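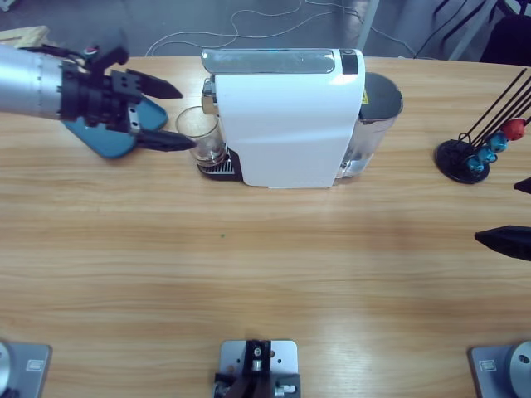 Glass on the drip tray, capsule coffee machine.

Where Did the Gelon Story Come From? Tracing a Health Rumor in Tamby
Project report, Media and Public Health, Ramalho College
Submitted 03/01/2022

Why I picked this

My aunt sent me a voice message last winter telling me to buy Gelon before it was gone. Gelon is an herbal syrup made by a company called Wodov, and if you live in Tamby you have seen it next to the cough drops at the pharmacy. According to my aunt, it cleared up the virus in three days, and a foreign drug company had offered Wodov a pile of money to pull it off the shelves. She had this from a neighbor, who had it from a group chat. I asked who the drug company was and she said "one of the big ones."

So I had my topic! I wanted to find out which part of the story came first (the cure or the bribe), who was passing it along, and whether anybody changed their mind when a correction showed up.

What I did

I collected posts from the public Tamby community groups and the comment sections under the local paper's stories. I searched for the product name, the company name and every misspelling I could think of (Gellon, Jelon, "the green syrup"). That got me 446 posts. A bunch were repeats or people just selling the stuff, and after I took those out I had 382 left to read properly.

Each post got a code for what it claimed, whether it gave a source, and the tone. There were 2 of us coding, me and a classmate from the same seminar, and we did it separately and then compared. We disagreed most on tone. I kept marking things as sarcastic that she read as completely serious, and after going back over them I think she was right more often than I was. We settled the rest by talking, which my instructor had warned me is slower than you expect. Yep.

I didn't use anything from private chats, even though people offered me screenshots. The class ethics form didn't cover it and I didn't want to redo the form.

What I found

The cure claim came first. The earliest post I could find just says a coworker took Gelon and felt better, with no mention of money or a drug company at all. The bribe shows up later, in a comment under a story about Wodov adding a night shift. The person wrote it as a question, something like "wonder how much they were offered to stop?" Further down the same thread people were answering as if it was a known fact, and after that I never saw it as a question again.

The two claims also traveled in different ways. Posts about the cure were mostly personal, with a husband or a grandmother in them, and they got warm replies and lots of questions about dosage (that part worried me a bit). Posts about the bribe were angrier and almost never had a source. When there was one, it was a link to another post saying the same thing.

The correction came in February, when Wodov put up a statement saying that no company had approached them and that Gelon is sold as a cough syrup and hasn't been tested against the virus. I expected this to slow things down, and on the cure side it kind of did. On the bribe side, a lot of people took the statement as proof: of course they'd say that, they must have taken the money. I read that argument so many times that I gave it its own code.

I want to be careful here. I can't tell whether anyone stopped believing anything, I can only tell what they typed. Somebody who read the statement and quietly dropped the whole idea wouldn't show up in my posts.

Problems

My biggest one is deleted posts. Moderators in one of the groups cleaned up a few threads before I started, so my "first" bribe comment is only the first one still standing. I also came in with an opinion (see: my aunt), and having a second coder helps with that but doesn't fix it.

If I did this over, I'd start saving threads on day one and I'd interview some of the people who posted. I wrote to 2 of them and one answered, very nicely, that she'd heard it at the hair salon and hadn't thought about it since. My aunt still has a bottle in the fridge door. She says it's good for her throat, and going by the label that's what it's for.

Ramalho College Student Projects | Contact the seminar office | © 2022 | Back to top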